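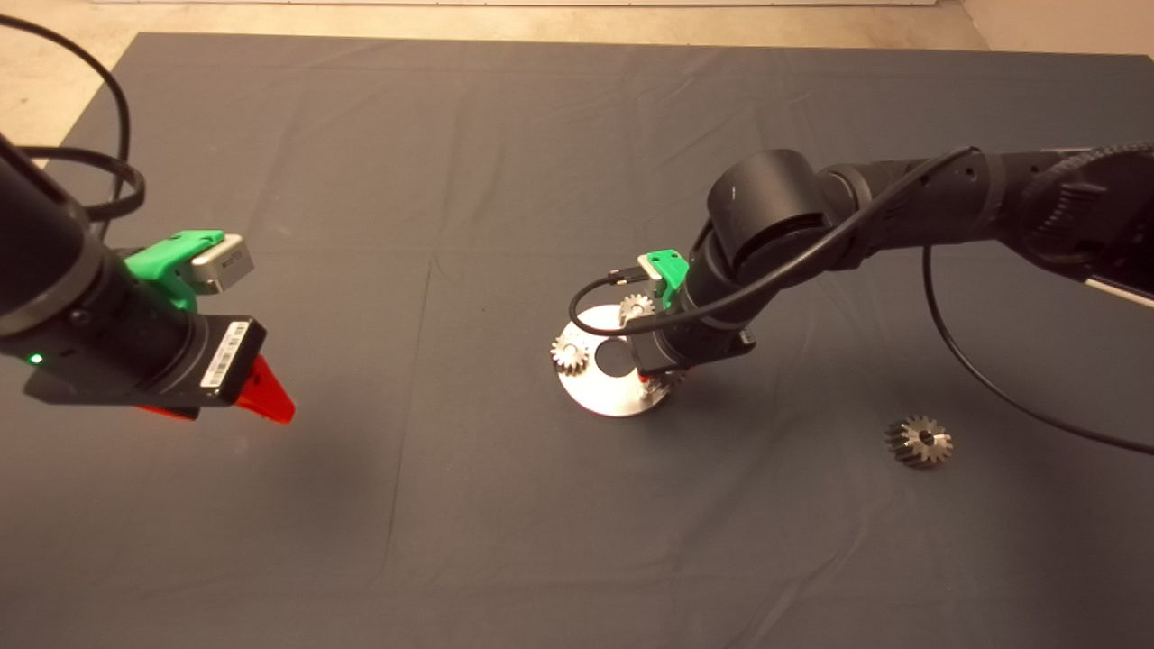 Workshop tips: recording small-part demonstrations on a two-arm bench

Notes from the Wutstead bench, updated May 27, 2025. They apply to gear and plate tasks recorded for the Reltska training set.

1. Cover the surface

Use a dark, matte cloth under bright metal parts. Small gears are hard to pick out against a pale tabletop. Fold lines are acceptable if they lie flat. Press out any ridge tall enough to catch a gear tooth. Vacuum the cloth at the end of the day; lint ends up in the bores.

2. Route the cables

Wrist camera cables need a free loop long enough for full wrist rotation. Move each arm through its range by hand before the first take and watch the connector. A cable that pulls tight at the mount will shift the camera, and every take after that has a different view.

3. Lay out the parts

The gear task uses 4 gears and one round plate with a center hole. Vary the start layout between takes: gears near the rim, gears off to one side, bevel gear alone on the cloth. Do not straighten parts into a row. A policy trained on tidy rows does poorly on anything else.

4. Drive slowly near the plate

Come in from above with the gripper pointing down. Polished steel throws glare, so check both wrist views before closing the fingers. Park the idle arm clear of the work and leave it still. Small nervous motions get learned too.

5. Keep the failed grasps

If a gear slips, pick it up again in the same take and tag the file "recovery". Discard a take only if a part leaves the cloth or a camera drops out.

6. Session size

Target is 300 takes per layout family. Stop after every 10 to reset the parts and wipe the finger pads. Gripper zero is rechecked at each stop.

Tagging rules from March still apply. Files go to the Tidesby folder, one subfolder per layout.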